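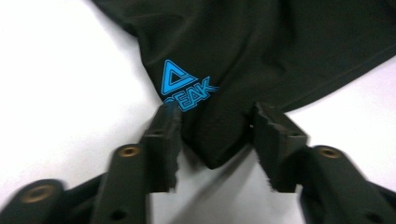
I own more black shirts than any one person needs, and until April of last year they lived in what I called a system and everybody else called a heap. Then I moved to the flat in Pollville, which has one wardrobe, two drawers and a landlord with strong views about hooks.

So I learned to fold. I was 45 and had been getting by on the principle that a shirt unfolds itself on the way to work.

Sports shirts are the worst of the lot. Cotton will hold a crease if you lean on it. The slippery stuff slides about like it's late for something, and the big print on the front goes its own way, so you get a neat rectangle with half a word poking round the corner. I tried the McKinnon fold (sleeves in, bottom third up, top third down) and then the Ravereo, which is the McKinnon with a roll at the end and a much higher opinion of itself. Either one works better on something flat and hard. The bed is hopeless -- you fold the doona along with the shirt.

Dark fabric brings its own misery. Seams vanish, and I've folded more than one shirt beautifully around its own sleeve.

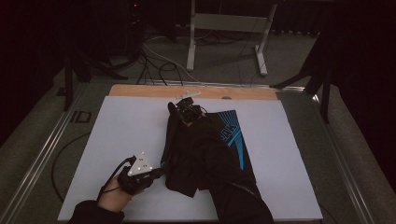 Do you need a folding board to get a tidy black T-shirt?

Any flat surface wider than the shirt will do, provided you smooth the thing out before the first fold.

I'm up to six shirts a drawer now, standing on edge. The socks remain a heap.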